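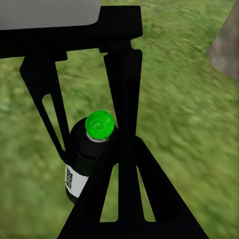
A robot gripper and a bottle with a green cap, in a computer simulation.

How Do You Get a Robot Hand Ready for Work?

You may have heard that robots never get tired and never make mistakes. The first part is sort of true. The second part is not, and the people who look after robots will tell you so.

Take the gripper. That is the name for a robot's hand. The one at the top of this page is black, and its fingers have holes cut through them so you can see the grass behind. It is made of math, inside a computer. Why would anybody bother with a pretend hand on pretend grass?

Zodwa Baloyi sets up a gripper called Rendness. Before the real one moves at all, she runs its program in a simulation, a kind of video game that tries to copy the real world. If the pretend hand smacks into the pretend ground, she changes a number and tries again. Nothing gets bent and there is no bill to pay.

One night the computer ran 1000 practice grabs while she was asleep. It dropped the bottle in 27 of them. Does that mean the real hand will drop it just as often? Be careful here. A simulation only knows what people put into it. If they forgot about mud, there is no mud. If they guessed wrong about how slippery a bottle is, the computer believes the wrong guess every single time. So when somebody says "it worked in the simulation," a good thing to ask is, "And what happened when you tried it for real?"

Setting up the real hand

First the power goes off. Then the hand is bolted to the end of the arm, and the cable is plugged in with enough slack to let the wrist turn.

Next, the hand has to learn where "open" and "closed" are. This is called calibration (say it: kal-uh-BRAY-shun). The fingers move slowly all the way out, then slowly all the way in, and the computer saves both spots. If this goes wrong, the robot may think it is holding something when its fingers are squeezing air.

After that come the test grabs. Zodwa starts with 5, using an empty bottle. She does not trust the first good one. It could be luck.

Looking after it

Rutilio Chávez does the repairs. Every October he takes the fingers off and cleans out the grit. He wiggles each joint and listens for clicks. A loose screw can make a finger lean a tiny bit, and then the bottle slides out sideways.

Last time it took him almost 3 hours to find what was wrong. The robot's own checkup program said everything was fine. The trouble was a worn pin that the program had no way of feeling.

Some ads say a robot can "take care of itself." Next time you see one, ask who tightens the screws.

Try it yourself

Put on a pair of thick mittens and pick up an empty plastic bottle with your thumb and one finger. Now close your eyes and do it again. Did you know how hard to squeeze? How did you know when you had it?

Words to know

Gripper: the part of a robot that grabs things.
Simulation: a computer copy of something real, with parts left out.
Calibration: checking and setting a machine so its numbers match what it really does.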